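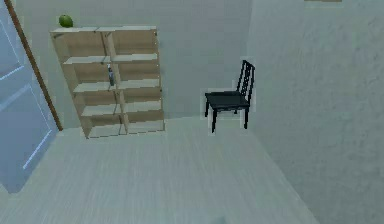

Figure 3.1 Open shelving in pale wood, most of its compartments empty.

Chapter 3
The Shelling of Orniditz

Most accounts of the siege say that the town gave up because its people had lost heart. The claim comes from the winning side, and it should be handled with care. The Dreler report, written for the army's own staff, puts the civilian dead at 1,070. The parish lists from Kneževič give 2,027. Neither figure can be checked against a full census, and later writers have tended to pick the one that suits their case.

Defenders of the bombardment argue that it spared both sides a winter of hunger. Perhaps it did. But the garrison had asked for terms in February, two weeks before the heavy guns opened fire - a fact the Zendale history leaves to a footnote.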